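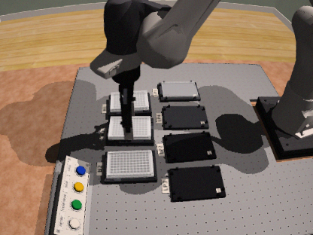

The Illora Ferry

My aunt Pauline left me a boat, which sounds grander than it was. It was a flat little ferry with a bench down each side and a bell that only rang if you swore at it, and it went across the river at Illora and back again, all day, for people who couldn't be bothered to walk down to the bridge.

I'd never driven a boat. I'd worked in a shoe shop for 16 years! But the letter said the ferry was mine so long as I ran it for one winter, and Leanne Wainwright at the post office had already told half the town I was coming, so I packed a bag and went.

The first person I carried was Lionel Bainbridge. He got on with a cake tin on his knees, sat down, and watched me hit the jetty twice.

"Pauline used to reverse first," he said.

"Did she?"

"Always."

So I reversed first, and off we went, sideways mostly, and when we got to the far bank he didn't get off. He just sat there looking at the reeds until I asked if he was all right.

"Oh, I'm not going anywhere," he said. "I only come for the ride. Fruit cake?"

He came every morning after that. He'd paid my aunt the same fare since before I was born and saw no reason to change it, and I didn't like to argue (the cake was very good). He told me where the sandbank was, usually just after I'd found it. He told me Pauline sang going over and never coming back. I asked him why and he picked a currant off his sleeve and said you'd have to ask her.

Then in February the river came up. I'd tied the boat with every knot I knew, all 2 of them, and lay awake listening to the water go past like lorries. Around four in the morning somebody banged on the door, and there was Lionel in his pyjamas and a big waxed coat, holding a lantern.

"She's pulling," he said. "Bring rope."

We stood in that mud till it got light, him on one line and me on the other, not saying much. My hands were raw. At some point I noticed he was humming - hardly a tune at all, just something to pull against - and I knew it, I'd heard it over my aunt's washing-up when I was small.

"That's hers," I shouted.

"It's mine," he shouted back. "She pinched it."

By breakfast the water had stopped climbing. I put the kettle on and he sat on my step with his boots off, wringing out his socks, and asked what time the first crossing was.

"You can't want to go today," I said.

"I've got a tin of shortbread," said Lionel, so I went to find the key.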